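Chapter 6
Soil and Drainage in the Home Garden

Print | E-mail
Share (20)

Most garden trouble starts below the surface. A shrub that drops its leaves in May may have been planted in ground that stayed full of water all winter. A bed of lettuce that wilts by noon may be growing in sand that cannot hold a day's supply. This chapter deals with what soil is made of, how water moves through it, and what a gardener can do when it moves too fast or too slowly.

Soil is a mix of mineral grains, decayed plant matter, air and water. The mineral grains are sorted by size. Sand has the largest grains, silt comes next, and clay has the smallest. Clay grains pack closely and leave narrow gaps between them, so water passes slowly. Sand leaves wide gaps and drains fast. A loam has enough of each to drain after rain and still keep some moisture near the roots.

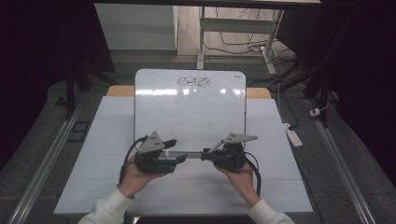

6.1 Testing How a Bed Drains

Dig a hole one foot deep and one foot across. Fill it with water and let it empty. Fill it a second time, lay a stick across the top, and measure down to the water every hour. A drop of one to two inches an hour suits most vegetables and perennials. If the level falls less than that, the bed will need work before planting. If it falls more than four inches an hour, plan on frequent watering and a heavy mulch.

Run the test in more than one spot. In the Justgate trial garden, which is used in the exercises at the end of this chapter, the lower beds took all night to empty while the upper beds were dry before supper. The garden covers 3900 square feet and slopes toward the road.

6.2 Improving Slow Soil

Compost is the first remedy. Spread two inches over the bed and work it into the top eight inches. Do this when the soil crumbles in the hand. Clay that is dug wet forms hard clods that can last the whole season. Adding a little sand to clay makes matters worse in most cases, as the clay fills the gaps between the sand grains.

Where compost is not enough, raise the bed. Eight to twelve inches of added height will keep the crowns of most plants out of standing water.
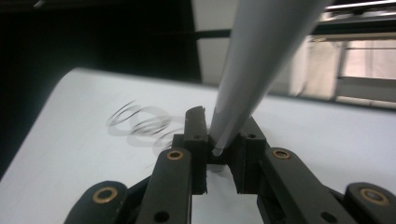 Figure 6.2. The narrow end sits between the two fingers.

6.3 Improving Fast Soil

Sandy beds also need compost, and they need it every year. Plant matter breaks down quickly in loose, warm ground. Mulch with shredded leaves or straw, and water deeply at longer intervals once the plants are established. Section 6.4 covers the choice of mulch and the depth to use around trees.

Print this chapter | E-mail this chapter
772 shares | 20 comments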